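Re: [estates-list] Rough idle when warm, and the rear hatch wiring
21 Mar 2020

Sorry for the slow answer, been under the thing most evenings. Will go through your points in order and then put my own notes at the bottom as a few people asked for them off list.

> Hello all. Bought a Navaratnam estate in August, the 3 speed auto, and it
> has been fine up to now. Starts first turn from cold. Once it has warmed
> through it idles like a bag of spanners and twice it has died on me at
> the lights. I have done plugs, leads, cap and arm. No change. The garage
> wants to fit a new carb and the price made me sit down.
>
> Second thing, the tailgate wiper and the heated screen have both packed
> up but the number plate lights still work. Fuses look OK. Is there a
> known fault?
>
> Last one, is it worth buying the Trivis gasket set or should I hold out
> for an old stock one? Opinions seem to vary a lot on here.

Don't let them fit a carb. Not yet anyway. Nine times out of ten on these it is air getting in where it shouldn't, and a new carb sat on a leaky manifold will idle just as badly as the old one, only shinier.

What gets me is that it's fine cold. Choke is on, mixture is rich, so you never notice a small leak. Choke comes off and there it is. Mine did exactly this for most of a winter and I blamed the petrol, the coil, the weather.

Easy check. Engine warm and idling, pinch off the rubber pipe to the brake servo. If the idle picks up and goes smooth, your leak is on the servo side, either the pipe or the valve. If nothing changes let go and move on to the base of the carb. There's a thick spacer under it with a thin gasket each side and the spacer goes banana shaped with age. Take it off and lay a steel rule across it. If you see daylight, there's your idle. You can rub it flat on a bit of fine paper on glass, takes ages but costs nothing. Keep turning it as you go or you'll just put a new slope on it.

Do NOT pull the nuts down hard to cure it. That is how they get bent in the first place. Snug, go round them, snug again, leave it.

Idle speed, the book says 900 in neutral and I'd set it there and leave it. Someone on here runs theirs a good 100 lower for the quiet. Fine if it suits, mine stalls when I drop it into drive.

Tailgate wiring. Yes, known fault, had it, hated it. The loom goes through a rubber tube at the hinge and every time you open the hatch it bends in the same place. The wiper and screen wires are on the outside of the bend so they go first, the number plate ones run down the other side. Peel the rubber back at the body end and give each wire a gentle tug. A broken one stretches like chewing gum, the copper's gone and it's only the plastic holding on. Don't twist and tape, you'll be back in there in a month. Solder in a new length, long enough that both joints sit well clear of the hinge, and use proper bendy cable. The stiff stuff will crack.

While the trim's off check the earth behind the left lamp. Green fur on mine.

Gaskets. I've used the Trivis set twice. Head gasket good, rocker cover one good, the carb base ones are too thin for my liking and I cut my own from sheet. The old stock sets look lovely in the packet but the cork has gone to biscuit in most of them. So Trivis, and a sheet of gasket paper from Sodberg to make up the difference. Their postage has gone up though. Whole lot cost me less than the garage wanted just for looking.

Right, my own notes. This is the order I did the top end in, copied out more or less as I wrote it so excuse the shorthand.

1. Battery off. Air box off, three nuts, one hides at the back. Stuff a clean rag down the carb straight away. Ask me how I learned that.

2. Label every pipe before it comes off. I used masking tape and a pencil, half of it fell off in the oil. Use something better.

3. Throttle cable off at the bracket, not at the pedal. Note which hole the clip was in, there are two.

4. Carb off, spacer off, clean both faces. Brass scraper only. Anything harder will mark the manifold.

5. Bring it all indoors to strip it. Light's better and so is my back. Jets are tiny and roll, so work over something with a lip. Write down the numbers stamped on them as each one comes out. 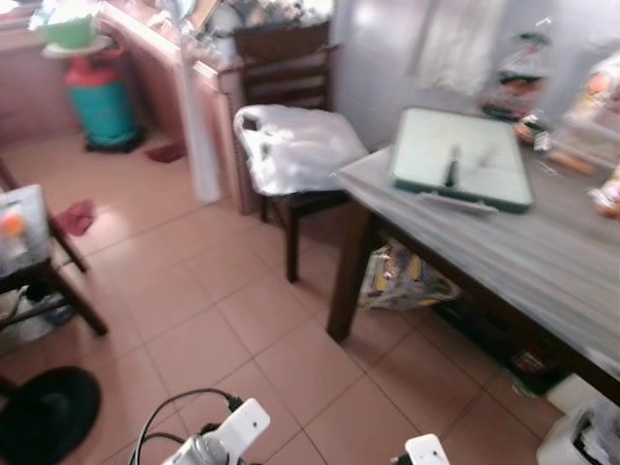

6. Float height. Mine was miles out and the needle had a ridge you could feel with a nail. New needle and seat from Idon, part ending 682, came quickly and fitted without filing. Set the height by bending the little tab, never by leaning on the float.

7. Back together dry first, no sealer, to see that everything lines up. Then again for real. Thin smear of grease on the gaskets so they'll come off next time.

8. Cable back on, check full throttle with the engine OFF and somebody's foot on the pedal. Mine only opened two thirds. Possibly had done for years.

9. Start it, let it get properly hot, then set the mixture. Setting it half warm is a waste of an evening, did that too.

Since then it idles like it should and I'm getting almost 3 more miles to the gallon, though I've also been driving it gently becuase of the tyres.

Do the servo pipe test before you buy anything and post back what it does. If the idle hunts up and down instead of just being lumpy say so, thats a different problem and I'd look at the timing advance first.

Has anyone got a spare hinge tube by the way, the rubber one. Mine split taking it off. Will pay postage or swap for a good interior lamp.

Must go, tea's burning

Sent to the list, please don't reply direct as that box is full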